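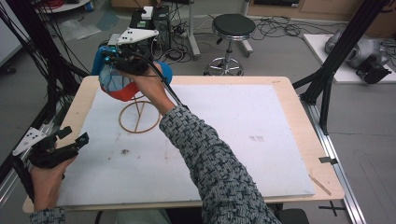

Fig. 2. A light-colored work surface.

Support > Floto Tabletop Fountain > Setup > Filling and First Start

4.1 Before you fill

Pick the fountain's permanent home now. Full, it weighs a good deal more than it did in the store, and it sloshes.

1. Set the basin on a level surface within reach of an outlet. Shelves above televisions are level too, but please don't.
2. Rinse the stones until the water runs clear. Allow longer than you'd like.
3. Press the pump onto the basin floor until all its feet grip.
4. Push the clear tube over the pump outlet and thread it up through the center column.

NOTE: The tube is cut long on purpose. Trim it after the first start.

4.2 Filling

5. Pour in cool tap water up to the line marked MAX. The line marked MIN is where the pump begins to complain.
6. Wait two minutes for air to leave the pump housing.
7. Arrange the stones around the column – there is no correct pattern, whatever your family says.

CAUTION: Never run the pump dry. It will make a noise like a spoon in a blender, and the warranty does not cover it.

4.3 First start

8. Dry your hands, then plug in the adapter.
9. Turn the flow dial to its lowest setting and raise it slowly. High is very high.
10. If nothing happens, unplug the adapter, tilt the pump to release trapped air, and try again. Still nothing? See error table, part no. 536.

Top up every few days. Cats will help with the emptying.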